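February 28, 2020

Glaze tests, cone 6, continued. Left the kiln alone overnight and opened it when the pyrometer read under 100. Flurina had already unbolted the bottom spy hole plug to check the draught, so I noted that in the firing log in case the lower shelf looks odd later on.

This was the firing for the matt black we have been calling Geum. Base is the same as last time: feldspar, whiting, china clay, flint, with a bit more talc. The colour comes from iron and manganese with a small amount of cobalt. I weighed up batches with the cobalt stepped down each time, because it is the dearest thing in the bucket and I would like to use as little as we can get away with.

Results, top shelf. The two tests with the least cobalt went brown where the glaze was thin, most of all on the rims. The middle ones are a decent black on stoneware and slightly green on the porcelain. The full recipe is black on both but has a skin on it that marks when you draw a spoon across. I tried lemon juice on the flat tiles and left them on the sill. Will look tomorrow.

Bottom shelf. Cooler, as expected, and the cones agree. Everything down there is drier and a little rough to the touch. Orlando likes it. I don't think it can go on anything people eat from, but it might do for the tall bottles he wants to make for the Clultia order. He has in mind a plain closed form with no neck showing, rounded at the foot end, and the glaze doing nothing but going from light to dark across the side.

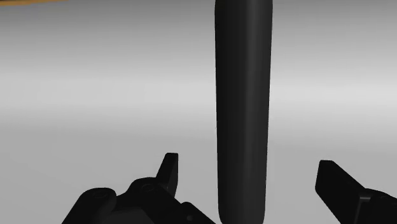 Tall form, near-black, matt. Computer render, plain grey behind.

The trouble with a round foot is how to fire it. If it is glazed all over it has to hang or sit on points, and a tall piece on three points will lean at cone 6. Flurina's suggestion is to leave a ring bare low down and stand the piece in a clay collar. The collar wants to be made from the same body so that the two shrink together. She threw three collars from the trimmings before lunch and they are on the rack by the door under plastic. Please don't uncover them – they are thin and will warp.

Clay body. We opened the new bags from Cilten. It throws shorter than the old lot and tears if you pull too fast near the top. I wedged some with the last of the old clay, half and half, and that was much better. Shrinkage bars cut from both, marked at 10 cm, laid flat between boards. Bars from the new clay have an N scratched in the end, the mixed ones an M.

Casting. Orlando poured a tall test in the old plaster mould using the slip we keep in the blue bin. He left it 20 minutes before draining and the wall came out too thick at the bottom and about right at the shoulder. Next time he will drain at an angle and turn the mould. The slip also wants thinning. He added Drinement, a few drops at a time, until it ran off the stick in one line, then stopped. The bin lid has the new pint weight written on it in pencil. Old figure crossed out.

One more thing on the slip: it had been left with the lid half off and there was a crust round the edge. Somebody had stirred it in. I put the whole lot through the 80 mesh and there was a good handful of dry lumps. If you find a crust, lift it off and put it in the reclaim.

Kiln. Elements on the left wall are sagging out of the groove near the top. I pinned two back while they were cold and broke a bit off the brick doing it. It will last until May, I think, but the relay is also clicking late and I would change both at once. Priced a full set at 529 including the terminals. Flurina is asking whether the other supplier does them cheaper.

Program used for this firing, so it can be repeated: slow to 600, full to 1100, then 60 an hour to the top, hold 11 minutes. Cooled at 80 an hour down to 900, then off. The slow cooling is what gives the matt surface. The same glaze in the small kiln, which drops quickly, came out shiny and rather dull brown.

To do
Check the lemon tiles.
Repeat the middle batch on the new clay, three thicknesses.
Biscuit the collars with the next lot of bowls, not before.
Kiln wash for the lower shelves, the front one has a run on it.
Order talc. There is enough left for one more small bucket.
Orlando to write to Clultia about height. Anything over the third shelf prop means taking the middle shelf out, and then we lose half the room for the bowls.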